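Varkside Repair and Skills Project
Interim report to the Soresis Fund
Prepared by Najwa Khalaf, project lead
8 Apr 2026

Summary

We are halfway through the grant. The weekly repair evenings are running as planned, the first training group has finished, and the second starts after the summer. Spending is close to budget apart from rent, where we have gone over. One planned activity, the school visits, has slipped and we explain why below.

Repair evenings

Residents brought in 448 items between the opening night and the end of last month. Lamps, toasters and vacuum cleaners made up most of the list. We also saw a lot of radios, more than we had planned for, and two of our repairers have had to read up on them. Clothing repairs have been slower to catch on. The sewing table is busy one week and quiet the next, and we have moved it closer to the entrance to see if that helps.

We log every item on a paper card, which is typed up the following morning. The cards ask what the item is, what the owner says is wrong, what was done and whether it went home working. The last question is sometimes left blank at the end of a long evening. We have asked the front desk to check each card before the item leaves.

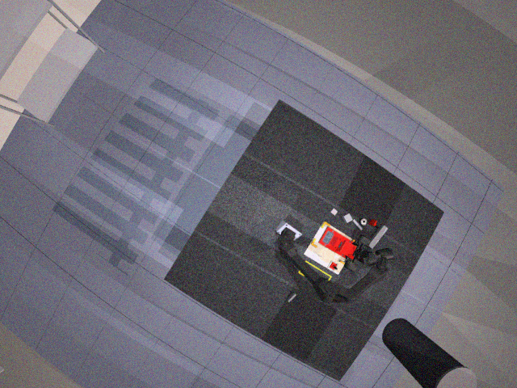

Training

The first group had 16 places and all of them were filled. Sessions covered basic electrical safety, using a multimeter, hand tools, soldering and how to tell a customer that something is not worth fixing. Two people left early, one for a full-time job and one because of a change in child care. The rest completed the course and several now come to the repair evenings to help.

Feedback forms were mostly positive. The main complaint was that the safety session was too long and came at the end of the day, when people were tired. We will split it into two shorter sessions for the September group. Several people also asked for written notes to take home. The first set is drafted and covers opening a case, keeping track of screws and closing it up again.

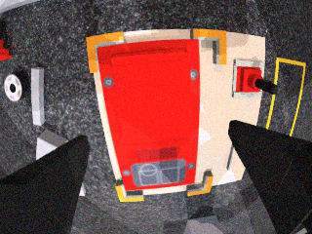 Red panel with gray screws set toward its corners.

School visits

These were due to start in the winter. The Curkirberg middle school agreed to host us but then had building work in the wing we were going to use, and the dates fell through. We have new dates in September. The money set aside for the visits has not been touched and we ask to carry it forward.

Premises

We rent the ground floor of the old Fikre print shop. The rent went up at the turn of the year and we were given little notice. The space itself suits us well – there is step-free access, and the bus stops outside. The heating failed for part of the winter and one evening was canceled as a result. The landlord has since replaced the boiler.

Budget

Staff costs and tools are on target. Printing came in under budget because we dropped the second run of flyers. Rent is over by $1,000 for the period. We propose to cover this from the printing line and from donations taken at the door, and we are not asking for extra funds. A full breakdown is in the attached spreadsheet.

Next six months

Recruit the second training group, with priority for residents of the Varkside estates.
Hold the school visits.
Finish the take-home notes and have them checked by our safety trainer.
Agree on a longer lease with a fixed rent, if the landlord is willing.

Decisions needed from the Fund

Approval to carry forward the school visits budget.
Approval to move the printing underspend to rent.

We would be glad to have an answer on both before the lease talks begin in May.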